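From: Gordon Zacharias
To: Clanby workshop list
Date: May 30, 2026
Subject: Re: Right hand, closing current and finger order

Dwight Hiebert wrote:

> Gordon, I read your notes on the Bramar controller and have two
> questions before I order anything for my own build.
>
> First, are you closing all five fingers on one command, or does
> the thumb go separately? Mine go together and the object gets
> pushed out of the palm before the fingers are round it.
>
> Second, where does your cable bundle run? I have had mine down the
> outside of the upper arm and it catches on the elbow at full bend.
> I am thinking of taking it across the front instead.
>
> Dwight

Dwight,

Taking the second one first, as it is shorter. I tried the outside of the arm too and had the same trouble at the elbow. The bundle now comes across the front, in black braided sleeve. The drawback is that it hangs close to the head camera and hides part of the left arm and the left side of the mat. For right-handed work I can live with that. For anything with both hands I can't, and I shall have to move it before the June session. Leave more slack at the shoulder than you think you need. My first loop was 430 mm and pulled tight with the arm raised.

Do not tie the sleeve at both ends. Tie it at the shoulder and let the other end slide.
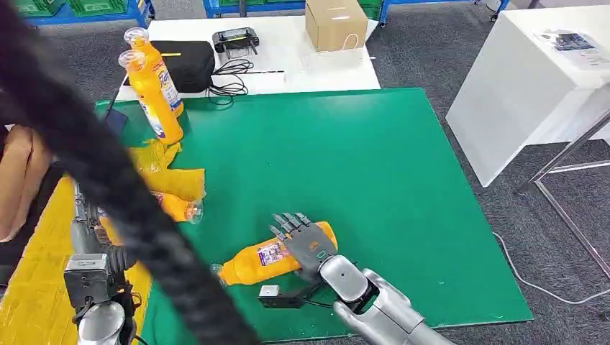 On finger order, the thumb goes separately. The sequence is four fingers to a light curl, thumb across, then everything together until the current limit trips. With a single command I had the same fault as you, and it was worst with round objects lying down, which roll as soon as the first fingertip touches. The orange bottle on its side is the one I use for this now. It gives the hand something to close over from above, and the neck tells me which way it is pointing, so if it turns in the grip I can see it on the recording without any extra markers. The mat is worth having as well. On the bare white table the bottle skated about far more. I keep the same start position for each run and put the bottle back by hand between them.

The current limit is set at 197 in the Bramar file. That is in the controller's own units, and I would not copy it across to yours without checking, as the Lévesque gearboxes have a different ratio from the ones you bought. Start low. If the fingers stall before contact, go up in small steps. I had it much higher in the first week and bent a link pin in the little finger.

The delay between the curl and the thumb is 430 ms, which has no connection with the cable length above. Shorter than that and the thumb arrives while the bottle is still settling. Longer works, but the whole grasp starts to look slow and the log fills up.

I have 1,238 runs logged with the split sequence. I have not sorted them by object yet, so please don't ask for a success rate. The script for sorting them falls over at line 2,829 of the log, where a timestamp is missing, and I need to make it skip bad lines.

Two things still open:

The wrist sags slightly when the hand is closed and the forearm is level. I suspect the Dornura coupling but have not had it apart.

The left hand still has the old firmware. Please do not flash it if you are in before me. I want a copy of the old settings first.

If you want the sequence file, it is in the shared folder under hand_right, second version. Ignore the first one.

Gordon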